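Skinix opens orders for the Junine, a small phone with a battery made to be swapped

Pudport, July – Skinix has today opened orders for the Junine, its first smartphone with a back cover that comes off by hand.
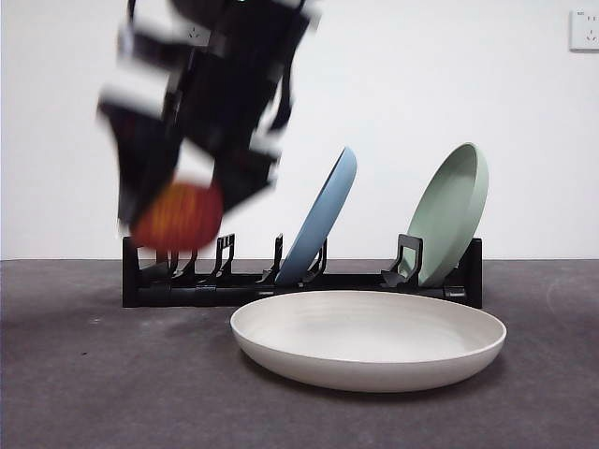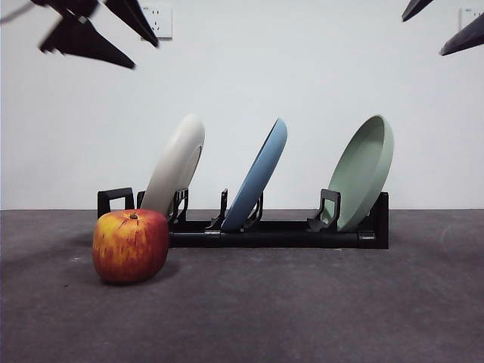
Eirlys Gethin

The Junine fits comfortably in one hand and goes easily into a shirt pocket. Under the cover sits a battery that owners can lift out and replace in under 2 minutes, with no tools and no glue. Spare batteries go on sale alongside the phone.

"We've wanted to make this phone for years," said Nest Gwilliam, head of design at Skinix. "People kept telling us they loved their old handset and only gave it up when the battery faded. Now they can keep it going, and I'm thrilled with how slim we managed to get it!"

The camera has been developed with lens maker Krajewska and does its best work in poor light – street corners, kitchens, the back row at a school concert. Nearly 300 people in and around Pudport tried early handsets over the winter, and their comments led to a louder speaker and a larger power button.

The Junine comes in 3 colours: slate, moss and cream. Software updates are promised for 6 years.

Orders can be placed through the Skinix website or at the Pudport shop.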